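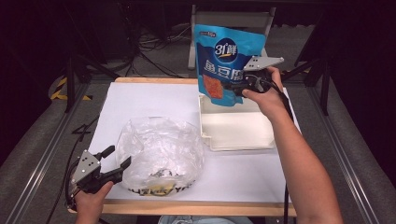

Photo: Pankaj Garg. Course page last changed July 10, 2018.

Food Storage and Packaging
Lecture 8: Shelf life of packed snack foods
Notes by Geetha Rao, Skunine College, Mondon

Please read these notes together with your own notes from Lecture 7. I have left out the drawings of film layers, which we did on the board.

1. What we mean by shelf life

Shelf life is the time during which a food stays safe and keeps the quality that was promised, when it is stored in the way the label says. There are two parts in this sentence and students often forget the second one. A cracker that has become soft is usually quite safe to eat, but its shelf life is over, because people buy a cracker to be crisp.

So before we can measure a shelf life we must choose what ends it. We call this the end point. For fried snacks it is very often the rancid smell. For crackers it is the loss of crispness. For moist products kept at room temperature we look at microbes first, and only then at color, texture and taste.

A product can have more than one way to fail. The one which comes first decides the date. If the packaging is improved against this first failure, another one may take its place, and the whole study should be looked at again.

2. Water activity

Water content tells how much water is in the food. Water activity tells how available this water is. It is written aw and goes from 0 to 1. Pure water has 1.

Most bacteria that spoil food need more than 0.90. Many molds can grow at 0.80, and a few special molds and yeasts go down to near 0.60. Under this value we do not expect growth of microbes, but chemical changes continue. Fat oxidation is a strange case: it is slow in the middle range and becomes faster again when the food is very dry. Please remember this for the exam, because many of you drew the curve the wrong way last year.

Two foods with the same water content can have very different water activity. Salt and sugar both lower it.

3. What the package must do

The package has to hold the food, keep dirt and microbes out, and slow down the passage of water vapor and oxygen. For some foods it must also stop light. No single plastic does all of this well at a low price. Polyethylene is good against water vapor and seals easily, but it lets oxygen through. EVOH is very good against oxygen when it is dry and much weaker when it is humid, so it is placed between two other layers. A thin layer of aluminum stops light and both gases, but it can crack when the film is folded many times.

The seal is as important as the film. An expensive film with a poor seal gives a poor package. In the Negi study, which we discuss in the seminar, 1353 packs were checked and 66 of them were rejected. All the rejected packs had crumbs or oil in the seal area. The film itself was not at fault.

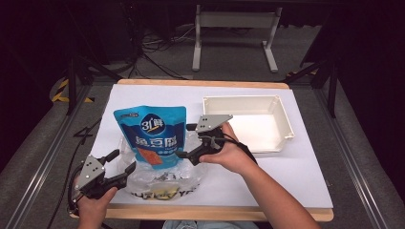

Babita Agarwal wrote to me that she does not agree with the order of this section. In her opinion the seal should be taught before the film, because a student who learns the film tables first will always try to solve a leaking pack with a thicker film, and she has seen whole budgets spent in this way. I think she has a point. I keep the old order this year, but in the exercise class we will begin with seals.

4. Moisture gain: a simple calculation

Suppose we have a dry cracker with 66 g of dry solids in a pack. At packing it holds 2 g of water for each 100 g of solids. It loses its crispness at 5 g for each 100 g. The allowed gain is 3 g for each 100 g, so for our pack:

allowed gain = 66 x 0.03 = 1.98 g

The film has an area of 0.03 square meters and lets through 0.5 g of water per square meter per day under the storage conditions.

gain per day = 0.03 x 0.5 = 0.015 g
shelf life = 1.98 / 0.015 = 132 days

This method takes the gain per day as constant. In real storage it becomes slower while the food takes up water, because the difference in humidity between outside and inside gets smaller. The simple answer is therefore on the safe side. It also assumes a perfect seal.

5. Temperature and fast tests

We cannot always wait for the full shelf life, so we store the food at a higher temperature and calculate back. The usual short form is Q10, the number of times a reaction becomes faster when the temperature goes up by 10 degrees Celsius.

Example: with Q10 = 2, going from 20 to 40 degrees makes the reaction 2 x 2 = 4 times faster. If the product lasts eight weeks at 40 degrees, we expect 32 weeks at 20 degrees.

When you use the Arrhenius equation, temperature must be in kelvin. Add 273 to the Celsius value. In the last homework several answers were wrong only for this reason.

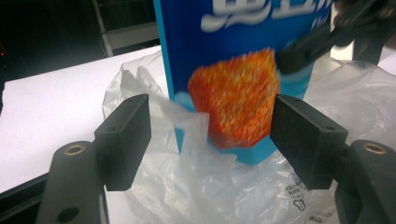

Fast tests have limits. Fat may melt at the higher temperature, starch may behave differently, and a microbe that is important at 20 degrees may not grow at 40. The end point in the fast test must be the same kind of failure as in normal storage. If the product turns brown in the warm room but goes rancid in the shop, the Q10 from the warm room tells us nothing useful about the shop. Always keep some packs at the normal temperature until the end and compare.

6. For the seminar in October

Ashok Tyagi will lead the first group and Mamta Thakur the second. Bring a calculator.

Read the Negi report, sections on sampling and on seal strength. The library at Arard has two printed copies.

Calculate again the example in part 4 with a film that lets through 0.2 g per square meter per day. Then write half a page on whether you would pay for this film, and what you would want to know about the seal before you decide.

Choose one snack food from your own kitchen and write down the end point you think comes first. Give your reason in two or three sentences.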